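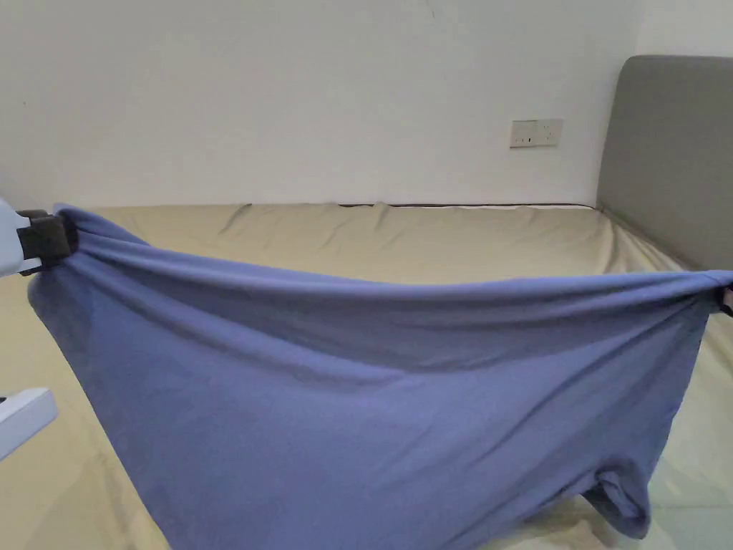 Two-gripper shirt folding for a class project – how do we get consistent demonstrations?

By Hugo Iglesias
4 Feb 2019
16 comments | 5 shares

I'm in a second-year robotics class and our team is called Ploma. The assignment is to teach a two-arm setup to pick up a shirt from a bed, stretch it between two grippers and lay it flat so it can be folded. We collect the demonstrations by hand. One person holds a gripper in each hand and does the task the way the arms would have to do it, and we record from the grippers and from the head. Later the recordings go into the training code, which we call Lelto because the folder was already called that.

We started in December and we have 467 recordings. The trained policy is fine at reaching for the cloth and closing on it. After that it gets bad. It grabs a bunch of fabric instead of a corner, and when both grippers pull apart the shirt comes up as a twisted rope and not as a sheet.

I went back through the recordings and I think the problem is already in our data. Most of our grasps are bunched. The jaws close on a gathered knot of cloth, and the rest of the shirt trails off in long diagonal folds. A human can fix that because you can see it and wiggle your wrist. The policy seems to have learned the knot and missed the fixing.

We use a plain blue shirt on a beige fitted sheet. The instructor liked that combination for contrast.

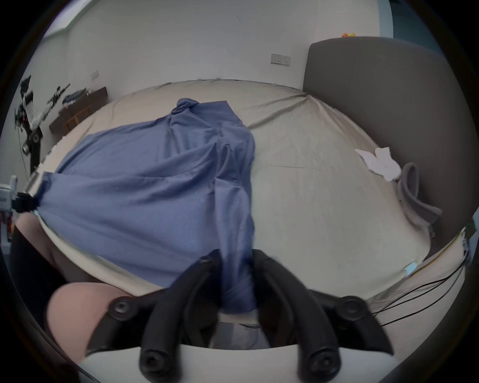
What we tried

First we tried moving slower. It helped with blurry frames but the grasps were the same.

Then we tried a rule that the left gripper always goes first and holds, and the right one goes looking for the other corner. This was better. With one end held up you can at least see where the fabric wants to hang, and the seam is easier to find. But the left gripper takes up the side of the view, and by the time the right one closes you can't really tell from its own camera if you have one layer or three.

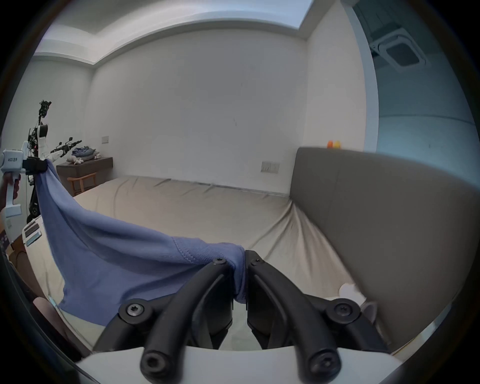 The third thing was cutting out bad recordings. The trouble is that the five of us don't agree on what is bad. I threw out a lot of them, and when a teammate did the same pass she kept most of what I removed. We ended up arguing over single clips for a whole afternoon. The instructor says to write down a rule first and only then sort, but we don't know what the rule should be.

So there are two things I would like to know. How do you decide if a cloth grasp is good enough to keep? And should we keep the recordings where the person grabs badly and then corrects it, or do those confuse the training?

Other information that may matter: fisheye cameras on the grippers, two-finger jaws, no force sensing. We can't change the hardware before the class ends. We can record more if we have to, though it has to be the same room and the same shirt.

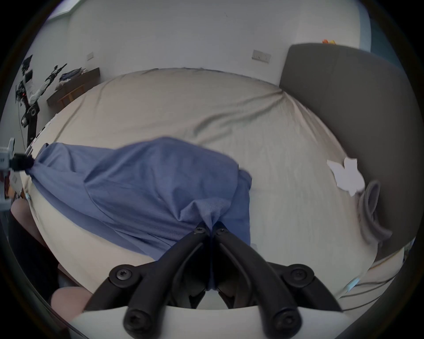
alva_north

We had nearly the same assignment two years ago, only with dish towels. Towels are easier, so take this with some caution.

For the rule, I would not judge the grasp itself. Judge what the cloth looks like a moment later, when both sides are up and pulled apart. We used the top edge between the grippers. If it makes one continuous line, even a sagging one, keep it. If the line breaks into a rope or a big fold crosses it, throw it out. Two people could sort the same folder with that rule and come back with almost the same list. Before that we argued just like you do.

It also means a grasp that looks ugly up close can still pass. A little bunching right at the jaw is normal with two fingers and soft fabric. It only matters if the twist runs out into the rest of the shirt.

On the corrections, keep them, but mark them. We put them in a separate folder and trained once with and once without. With was better for us. The robot had never seen what to do after a poor grasp, so it just carried on with it. The ones we did throw away were the long ones where the person tried over and over, because most of that was hesitation.

Some smaller things that helped:

– Decide where on the shirt each gripper goes. "A corner" is too loose with a shirt. We would have said left shoulder seam and right shoulder seam, or the two ends of the bottom hem, and never mixed them in one set.
– Come in from the side with the fingers open wide, then slide in along the edge and close. If you come straight down you will pinch a ridge from the middle every time.
– Start every recording with the shirt dropped in a new heap. If the same person drops it from the same hand you get the same heap.
– Trim the start and end. We had clips with long stretches of nothing happening.

24 people found this helpful

Rillimex

Get a stiffer shirt. Thin cotton is a pain.

2 people found this helpful

m_okafield

I agree with most of what alva_north wrote, but I would be careful with the part about judging by the top edge. With a shirt, you can get a nice straight edge while holding one sleeve and the bottom hem. It looks fine and it is useless for folding. So I would use two checks: is the edge one line, and are both grippers on the places you agreed on. Both have to be yes.

Also, 467 recordings is enough to find out if your rule works. You don't need to record anything yet. Sort what you have, train on the part that passes, and see if the rope problem gets smaller. If it does, record more of the same kind. Our final set was 865 and we could have stopped well before that. A good share of it was the same mistake recorded again.

About not seeing how many layers you have: the gripper camera won't show you that, since the fingers and the bunch of cloth are in the way. Use the head view for sorting. When the shirt is lifted you can see if a second layer is hanging inside or if an edge has tucked under. We did all of our sorting from the head view and only opened the gripper video when two people disagreed.

One more thing to check is whether the same person did all of the recordings. If one of you always twists the wrist when pulling, that twist is in the data. Put initials in the file names from now on and you can sort by person.

9 people found this helpful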